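4.2 What the idle timer measures

The claim that idle and base-management games teach players to plan ahead has been made often enough that it now passes without a citation. Stanciu and Matei put it in its strongest form. In their account, a player who logs off with eight hours of production queued has made a forecast, weighed one resource against another, and accepted a delay in exchange for a larger payoff. We don't dispute that a player could do all of this. We doubt that the logs they rely on can tell us whether anyone did.

Their evidence comes from Justlow, a browser game in which the player runs a supply depot and spends most of the session assigning crews to upgrades that finish in real time. The measure of planning is the gap between logging off and the moment the first queued job completes. A long gap is read as foresight. But in Justlow the default queue sorts jobs by length, longest first, and a player who presses the single large button on the depot screen will produce a long gap without having read a word of what was queued. The authors mention the default in a footnote and don't correct for it.

Our own sample was drawn from Chiriac, a closer relative of the military management games discussed in Section 2. It has the same real-time upgrades and the same offline earnings, but no default sort. Players have to drag each job into place. We recruited 477 adult players through the game's message board and asked them to keep a short diary of when they opened the game at home, what else they were doing at that moment, and what they intended the next queue to achieve. The diary form was deliberately plain. Lungu had warned us, on the strength of an earlier pilot in Maltham, that any form which asks people to rate their own strategy will get back a great deal of strategy.

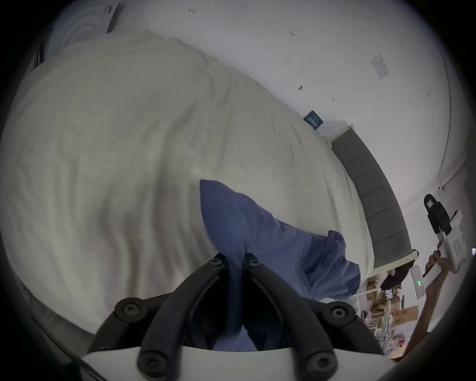
4.3 Intention against outcome

If the planning account is right, the stated aim of a queue should predict the next thing the player does on returning. Someone who writes that they are saving fuel for a second runway should come back and build a second runway, or at least look at the price of one. We treated a diary entry as followed through if the stated goal was started within the player's next two sessions. This is a generous rule. It counts a player who wandered back to the goal by accident.

Even so, only 57 percent of entries with a stated aim were followed through. It could be said that this is better than nothing, and Matei has said so in correspondence. We aren't convinced. Chiriac places a yellow marker over any building the player can afford, and the second runway is among the first large buildings to be marked. A player with no aim at all, who taps whatever is marked, would follow through on a good share of the goals that other players write down. When we removed goals that were already marked on the player's return, too few entries remained to support a claim in either direction. We report this as a failure to find the effect. Readers who want to treat it as proof that there's no planning in these games will need a better design than ours.

There is a second problem, which bears on nearly all of the work using home diaries. Entries were often made long after the session they describe. Voicu's study of mobile farming games threw out late entries, and we followed the same rule at first, but doing so left us mostly with people who write promptly, and people who write promptly may well be people who plan. We put the late entries back and marked them. The result barely moved. We take little comfort in that, because a measure that doesn't respond to such a large change in its inputs may not be measuring much.

The setting of play deserves more caution than it usually gets. Earlier papers speak of "the session" as though the player sat down to it. Most of our diary entries describe play squeezed in beside housework, meals, or getting ready for bed, with the phone put down and picked up again. Under these conditions the length of a queue may say more about the evening ahead than about the base. Macedo makes a similar point about puzzle games and suggests that session length be dropped as a measure altogether. We wouldn't go that far, but we see no reason to keep treating it as a window on the player's thinking. 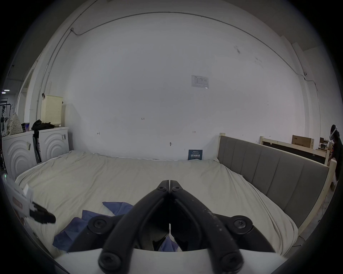
Figure 3. Bed with a rumpled cream-colored sheet; hand-held gripper in the foreground.

4.4 The reward schedule as a rival explanation

A simpler reading is available, and we think it has been passed over because it is dull. Offline earnings in Chiriac stop growing after a fixed period. The game sends a notice when the cap is reached. Players return when the notice arrives, collect, refill the queue, and leave. Nothing in this loop calls for a commander's judgment, whatever the title on the opening screen may say.

Fovham, the one game in our comparison set with no cap and no notice, ought to settle the matter. It doesn't, as only 19 of our players also kept a Fovham diary, and they had chosen to do so. Their return times were scattered across the day, which is what the notice account predicts, but it's also what we would expect from a small group playing their second-favorite game. Stanciu reads the same scatter as flexible planning. A result that can be read both ways by people who disagree shouldn't be carrying weight for either of them, and we leave it out of the model in Section 5.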